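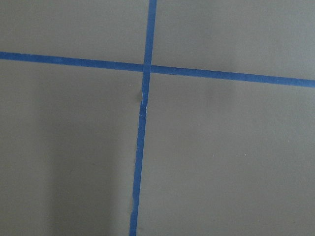

This procedure sets out how operators at the Kavness test bench compare wrist cameras before one is approved for use with the Hoker parallel gripper. It applies to the Gurnalix and Eyvindsson units currently held in stores, and replaces the November version.

## Before starting

Confirm that the arm is in reduced-speed mode and that the gripper has been removed or fully retracted. Both cameras are to be tested on the same arm, using the same bracket and the same cable run.

The reference target is a cross of blue painter's tape on a matte grey surface. The lines need not be square to the arm base, but they must not be moved once a comparison has begun — re-laying the tape between cameras invalidates the earlier readings.

## Procedure

1. Mount the first camera and tighten the bracket screws evenly.
2. Disable automatic exposure and automatic white balance in the controller.
3. Move the arm to the stored pose CROSS-HIGH, with the lens 500 mm above the surface.
4. Wait 18 seconds for the arm to settle, then capture a still.
5. Locate the centre of the crossing and record its pixel position. Where the tape is wrinkled or its edge is ragged, fit the line to a cleaner length of the same strip.
6. Drive the arm to the stored pose CROSS-LOW, return to CROSS-HIGH and capture again.
7. Repeat step 6 until 10 stills are on record.
8. Fit the second camera and repeat steps 2 to 7.

If the two arms of a strip do not line up across the junction, use the upper portion for every reading and note this on the sheet.

## Recording results

Enter the horizontal and vertical spread for each camera in millimetres. In the most recent comparison the Gurnalix unit placed the crossing at column 579 on its first still and the Eyvindsson unit at column 446. A difference of this kind reflects the mounting offset and is corrected during hand-eye calibration; it should not be scored against either camera. Only the spread is scored.

Completed sheets are to be sent to Mikkel Hauksdóttir, who authorizes any change to the approved camera list.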